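Fukden community grants close 25th April, 5pm sharp. Posting now becuase last year I had 11 pm emails from people who missed it

Pool is 88 grand this round, up from 81. Max 1,000 per group unless you go in with a partner – then it doubles

Library friends, the footy club canteen, Fondmont neighbourhood house: all eligible. Yes even if you got one last year. Check your ABN is current first

Form is shorter. Two pages, one quote, no more letters of support. The budget table still breaks on a phone, use a laptop
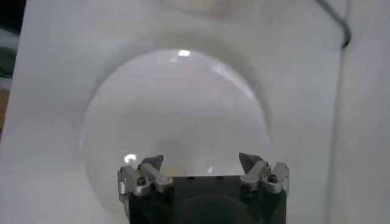 Zdzisław Zawadzka asks whether a group with no bank account of its own can still apply, as the Chege walking group was knocked back over that in July.

Yes – get an auspice. Presow Hall will do it for a flat 400, ask them early. Name goes in box 4 not box 2

And the auspice fee can go in your budget. Didn't used to be allowed, is now

Acquittals from last round still owing from a few of you. Can't be assesed until it's in. Receipts as one pdf pls

Drop-in help at the library, mornings til it closes. Bring your quote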